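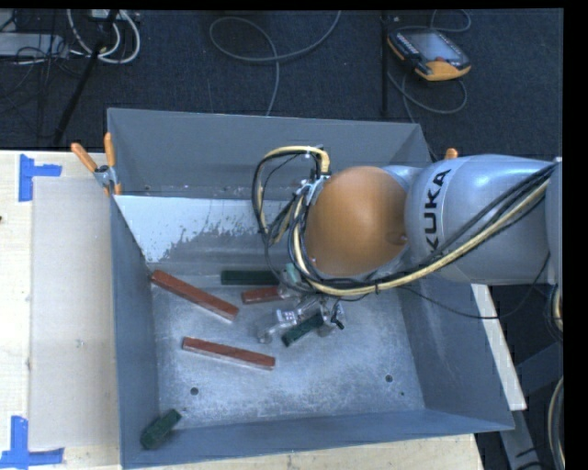 Filed under: Shop Automation > Bin Picking

4. Setting Up the Bin and Teaching the First Pick

You have bolted down the arm and argued with the cables. Now the robot has to learn where its bin is, a subject on which it will have no opinion until you give it one.

4.1 Set the bin on the tabletop and line it up with the blue tape marks. If someone has peeled up the tape, go back to section 3 and take it up with them on Friday.

4.2 Clamp the rim. The orange-handled clamps should be snug enough that you can't shift the bin by leaning on it.

4.3 Put in the red and green blocks. Drop them any old way. Tidy rows make for a lovely demo and a useless test.

4.4 On the pendant, load GRIRDALE_PICK and set the approach height to 214 mm.

4.5 In manual mode, jog the gripper down beside a block with the jaws open. Stop short of the floor and save the point as 661.

NOTE: Point 666 is the park position. Nisreen Karaki picked the number and won't be talked out of it.

4.6 Move back up and check the cable loop over the wrist. It needs slack at full reach. Sille Kvaran's first routing had none, and we bought a new hose in May.

CAUTION: Keep your hands out of the bin whenever the drives are on. The arm does not know you're only straightening one block.

4.7 Run the pick at low speed, pendant in hand. If the jaws close on air, redo 4.5 before you touch the code.

14 comments | 400 shares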